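Chapter 5
The Small Things on the Washstand

If you have worked your way through the first four chapters, you have by now cleared a closet, sorted a pantry shelf, and found out how long it takes to empty one kitchen drawer when you stop to look at everything in it. I hope you had good company while you did. We come now to the bathroom and its little belongings, and I have to confess that this is the chapter I most looked forward to writing, though my co-author Birger Magnusson thinks it could have been half as long.

When I was first learning this work, my teacher Sointu Kallio made me bring everything out of the bathroom and over to a table before I was allowed to decide about any of it. Bathrooms are cramped and usually badly lit, and a person standing over a sink makes hurried choices. A table gives you room for your elbows. It also gives you room to set one thing down by itself and think about it for a minute – something you can hardly do on the rim of a basin. 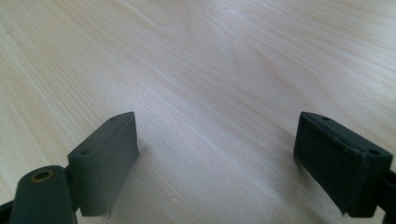

Sointu liked a pale tabletop best, and I have come around to her view over the years. On a dark one I lose hairpins. Whatever table you use, wipe it before you start and dry it well, and keep the lunch dishes somewhere else until you have finished. Have a towel handy for anything damp, and a box for the things that belong in another room (there are always more of these than you expect, and one of them will be a screwdriver).

We begin with the toothbrush, partly because every household has one and partly because it is so easy to judge. Look at the bristles from the front and then from the side. Are they still standing in their rows, or have they spread out flat? Look next at the grip, where old toothpaste likes to settle into the ridges.

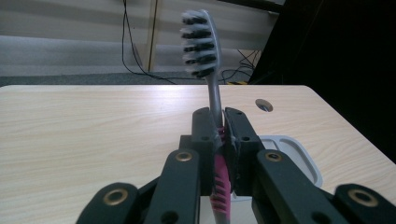
Figure 5.1 Toothbrush with black and white bristles and a pink grip, held upright.

Ebenezer Amoah, who taught from an early draft of this chapter, asked his students to write down when they had last replaced their own brush. Most of them had no idea, and neither did I when he put the question to me! You may want to try it with your class before going any further. A small label with the month on it, February, say, is plenty.

Once you have made up your mind about an item, put it where it is going to live and bring out the next. Please resist the pile. We will return to piles in Section 5.3, where Birger has a good deal to say about them.

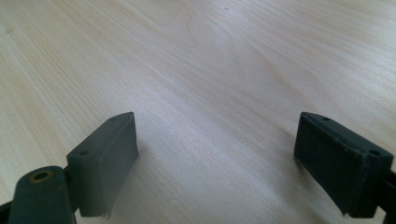

Figure 5.2 Light wooden work surface with clear space in the middle.

5.1 Sorting by Use

Things used every morning should sit closest to your hand.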